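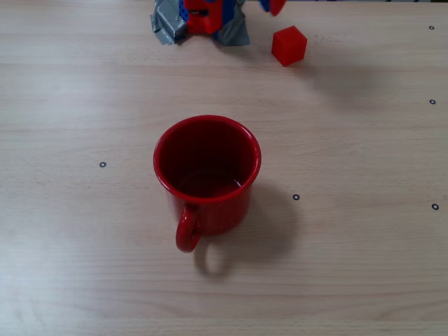 Enamelled Steel in Everyday Use: A Study of One Mug

Student Work | Materials and Making | Brondlow College

Introduction

For the Catterall module we had to choose a household object and report on its material, its shape and how it wears. I chose a red speckled enamel mug of the camping sort. It was bought second-hand at Skistutance market in July and has no maker's mark that I could find.

Enamel is powdered glass fused on to metal in a kiln. The steel gives strength and the glass keeps water away from it. The coating is hard but brittle, so a knock that would only dent bare steel can break the surface.

Shape and finish

The mug weighs 202 g and holds 325 ml when filled to the rim. The body is slightly narrower at the base. The rim is rolled, which stiffens the edge and makes it more comfortable to drink from. The red is glossy all over, with small white flecks on the outside. The inside is red as well and looks much darker towards the far wall.
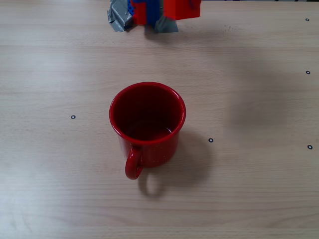 The mug from above, showing the rolled rim and the loop of the handle.

The handle is a closed loop in the same red enamel. I can get two fingers through it, three at a push. It stays cooler than the body when the mug is full, although not by as much as I had expected.

Wear

Most of the surface is sound. The main damage is a chip near the bottom rim, where a grey patch shows. I think a mug is most likely to be hit there, as it gets put down hard on stone or metal.

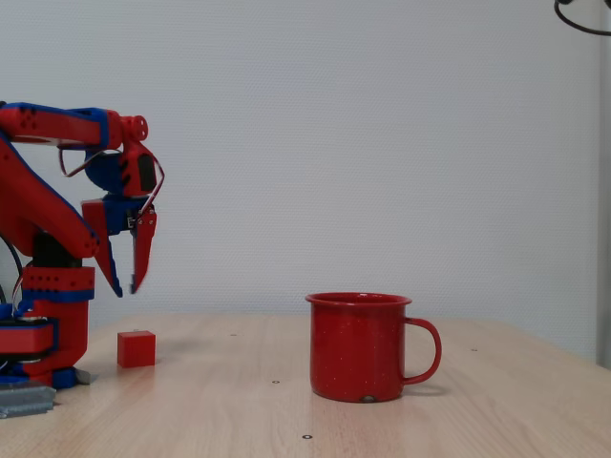 I left the chip as it was and did not try to repair it. Repair paints are sold for enamel baths, but I could not find one that was marked as safe for tableware.

Heat test

I filled the mug with boiled water and left it to stand for 30 minutes, then did the same with a stoneware mug of similar size. The enamel one cooled faster both times I ran the test. The thin wall explains most of this. A lid would have made a useful third comparison.
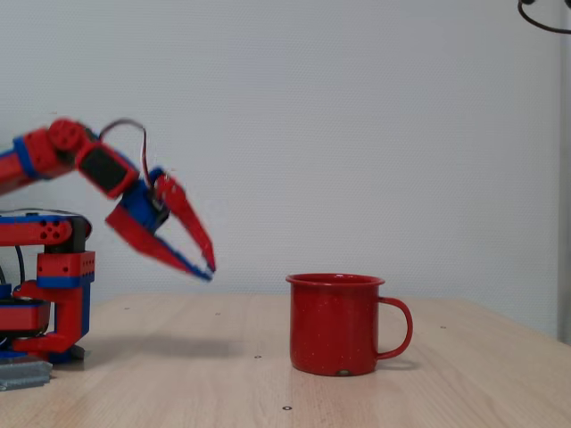

The mug on the wooden table by the white wall.

Limits of the work

One mug is a small sample and I do not know its age. I would like to repeat the test with a new mug and a proper thermometer stand, as holding the probe by hand made the early readings uneven.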